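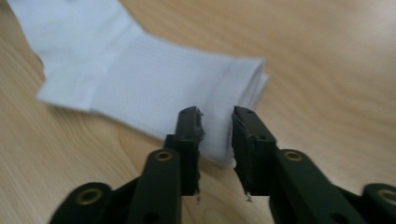 袜与日常织物的整理
Zulen家用织物陈列馆 图集专页

Zulen家用织物陈列馆设于Rornport旧港区,收藏范围以近现代家庭日用织物为主,包括袜类、手巾、床品、围裙、童装及相关的收纳用具。本专页选自常设展览“叠与放”,内容涉及袜类及小件织物在家庭中的铺平、对折、配对、存放与修补。各条说明由本馆藏品部撰写,供观众参观前后查阅,亦可供学校及社区机构在教学中使用。

“叠与放”位于本馆301展室。展览所涉藏品及资料共700件,其中一部分因保存需要轮换展出,每年四月更换一次。本页所列条目按展室动线排列,与展柜编号并不完全对应。条目标题为本馆拟定,部分沿用捐赠者原有的称呼。

一、铺平

白色罗纹袜
针织罗纹沿袜身纵向排列,横向具有较好的伸缩性。整理时宜将袜身平放于桌面,以手掌由袜跟向袜口轻抚,使罗纹保持顺直。

袜口与袜身的交界
袜口与袜身的织法往往不同,交界处可见一道过渡。此处受力较多,铺平时不宜用力横拉。

木桌
在没有专用整理台的家庭中,餐桌长期兼作叠衣之用。桌面应平整、洁净,无毛刺,浅色织物尤须留意。

垫布
Yorath地区的家庭习惯在叠衣前先铺一块旧床单,叠毕连同衣物一并提起,送入卧室。馆藏垫布多由旧床单裁成,四边以手工锁缝。

长筒袜的铺放
长筒袜须将袜跟朝向一侧,使袜面自然形成侧面轮廓。袜跟朝上或朝下平压,日久易在脚背处留下横向折痕。

童袜
童袜尺寸较小,且同一家庭中常有数个相近的尺码并存。展品中有以彩线在袜口内侧作记号者,线色代表不同的孩子。

二、对折与成卷

二折法
将袜身由袜尖向袜口对折一次,适用于短袜及船袜。折后边缘应对齐,层叠处以手指轻压即可。

三折法
自袜尖起向内折入三分之一,再将袜口一端覆于其上。此法所得宽度一致,便于竖立存放,为本馆库房临时存放普通袜类时所采用。

卷放
由袜尖向袜口卷起,两只同卷。占用空间较小,宜用于旅行;长期存放则可能使袜口松弛。

翻口包合
将一只袜的袜口翻转,包住整双袜。二十世纪中期以后在Plodska地区十分普遍,家政读本中亦有记载。本馆建议仅用于短期收纳,羊毛及含弹性纤维的袜类不宜采用。

厚袜
厚袜层数过多时容易自行弹开。可减少一折,平放于抽屉底层,上方不再叠压重物。

折叠用纸板
以硬纸裁成窄长形,作为对折时的衬板,折毕抽出。现存2件,边缘均经布条包覆。其来源为Rornport一处家政夜校,原用于课堂示范。

三、配对

配对的时机
多数家庭在收衣时即行配对,亦有家庭先将全部袜类集中于一处,每周处理一次。前者不易遗漏,后者较为省时,展室中的口述资料对两种做法均有记录。

单袜袋
用于存放暂时找不到另一只的袜子。馆藏单袜袋以棉布缝制,上口穿绳,悬挂于洗衣处。袋内织物随袋一同入藏,未作清理或更换。

线记
同色袜类不易分辨,可在袜尖内侧缝一针色线。线头应留于内侧,并避开脚趾受力处。

布夹
晾晒时以一夹固定两只,收取时无须重新配对。夹痕宜落在袜尖,避免落在袜口。馆藏布夹为木制,弹簧部分多有锈蚀,展出时与织物分开陈列。

配对登记簿
Yorath一所寄宿学校的洗衣房曾使用登记簿记录学生衣物。每页分列姓名代号、件数及缺失情况。展出页面中,学生信息已由本馆遮盖。

颜色相近者的辨认
深蓝与黑色的袜类在灯下难以区分,宜于白天靠窗处配对。洗涤次数不同的同款白袜亦有色差,可依此归为一双。

四、存放

抽屉隔板
隔板将抽屉分为若干窄格,每格容纳一列竖立的袜类。本馆所藏一组隔板为薄木片插接而成,可按织物厚薄调整间距。

浅盒
以浅盒代替隔板,取用时可整盒拿出。盒内高度应略大于折后织物的高度,防止关闭抽屉时袜面受到刮擦。

季节更换
冬季厚袜在收存之前须洗净并完全干燥。存放羊毛制品的盒内可放置雪松木片,木片不得直接接触浅色织物。

布套
用于包裹成叠的床品与毛巾。Plodska出产的布套常在一角绣有内容标签,家庭成员不必打开即可辨别。

旅行袋
本馆收有一只分为10格的布制旅行袋,展开后为长条形,卷起后以布带系紧。每格容纳短袜一双,袋口无盖。

手帕与袜的同屉存放
在较小的住所中,手帕、袜类与领巾常置于同一抽屉。通行的做法是手帕居前、袜类居后,以硬纸相隔。

五、修补

织补蘑菇
木制,顶部圆滑,置于袜内撑起破损处。馆藏数件顶部留有针痕,其中一件手柄可旋开,内部中空,用于存针。

袜跟织补
先沿破损四周缝一圈平针,再依经纬方向往返织补。所用纱线应与原纱粗细相近,过粗的补线会在穿着时磨脚。

袜尖加固
在未破损之前以细线加固,可延长使用时间。此法多见于工作用袜,加固部分往往与原袜颜色不同。

换底
针织袜底磨损严重时,可将旧底拆去,自边缘挑起线圈重新编织。馆藏换底袜为手工编织品,旧部与新部的密度略有差异,系出自不同编织者之手。

旧袜的再利用
无法修补的袜类多被剪开用作擦布,或套于椅脚以保护地板。本馆对此类物品同样予以登记,使用痕迹按原状保留。

六、馆内整理规范摘录

以下内容摘自藏品部现行操作规范,原供馆员使用,现应观众要求予以公布。家庭使用时可酌情简化。

操作前应洗手并擦干,取下戒指、手表及带有尖角的饰物。整理浅色织物时,桌面须先以干布擦拭。

铺放时应托起织物的主要部分,不得仅提一角。袜类以双手分别托住袜口与袜尖,平移至桌面后再作调整。

折叠处应避开已有折痕。长期存放的袜类不作紧压,折弯处衬以无酸纸卷,每次检查时改换折叠位置。

发现线头外露时不得剪除或拉扯,应在记录表上注明位置,并交由修复人员处理。

织物与木质表面之间须以无酸纸相隔。临时铺放于木桌上的藏品,应在当次工作结束后收回盒内。

配对藏品须始终同盒存放。因借展或修复而分开时,应在原盒内放置写明去向的卡片。

七、参观与使用说明

301展室每日上午开放,下午用于团体课程。课程内容包括基本折叠、配对与简易织补,参加者可自备需要修补的织物。展室内备有供观众练习的普通织物,此类物品不属于馆藏。

展室内允许拍摄,不得使用闪光灯及三脚架。部分展柜为控制光照而设有布帘,观看后请将布帘放回原位。

学校及社区机构如需将本页文字用于教学,可直接引用,并注明“Zulen家用织物陈列馆藏品部”。用于出版或商业用途者,须事先向本馆提出书面申请。

本馆持续征集与家庭织物整理有关的实物及口述资料,尤其欢迎来自Yorath与Plodska两地的旧式收纳用具、家政教材和洗衣房记录。捐赠者请先提供物品的简要说明及来源,经藏品部初步评估后再行送交。未经约定而寄送的物品,本馆不承担保管责任。

条目文字如有错漏,可在服务台填写更正单。更正内容经核实后,于下一次展品轮换时一并更新。

撰文:Zulen家用织物陈列馆藏品部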